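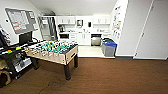
Foosball table in a carpeted break room beside a kitchenette

A break-room foosball table is a full-size or reduced-size table soccer cabinet intended for offices, schools and shared workplaces. It differs from the coin-operated type in having no payment mechanism and, usually, a lighter cabinet. Rows of player figures are fixed to metal rods that pass through the side walls, and each rod is turned and slid by a handle on the outside.

Cabinet

The cabinet is an open box that carries the rods, the playing surface and the goals. Common materials are solid wood, veneered board and coated particle board. Weight is the main factor in stability during play. The Plimel pattern, sold to offices and youth clubs, uses a pale cabinet and figures in two contrasting colors. The later Plillum pattern has the same rod spacing but a deeper ball return.

Legs are bolted to the corners or to a cross rail. On hard floors a leveling foot is fitted to each leg. On carpet the feet sink slightly, and the level should be checked again after the first month of use.

Hinged parts

Some tables have a hinged top, a drop-down end panel or folding legs. Hinges for these parts are attached with screws and turn on a cylindrical pin. A hinge leaf must lie flat against the wood, as a leaf that stands off the surface puts the load on the screws alone. Pencil or marker lines left over from assembly are often found on the underside of wooden furniture and have no effect on strength.

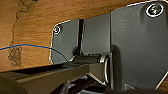 Dark gray metal hinge bracket on the underside of a wooden surface, with a thin blue wire at left

Washers may be fitted on the pin to take up side play. Screws are tightened by hand; power drivers tend to strip the hole in softer woods.

Placement

Clear floor space is needed on both long sides, where the players stand and the rods extend. Osagie, a supplier of workplace furniture, lists a minimum room length of 12 feet for its standard table. Tables near a kitchenette are best kept out of the path to the counter.

Maintenance

Rods are wiped clean and treated with silicone lubricant. The Petero service schedule calls for lubrication every 300 games and replacement of the rod bearings after 3,000. Oil-based products are avoided because they collect dust and can mark the playing surface.

See also: Table soccer; Butt hinge; Break room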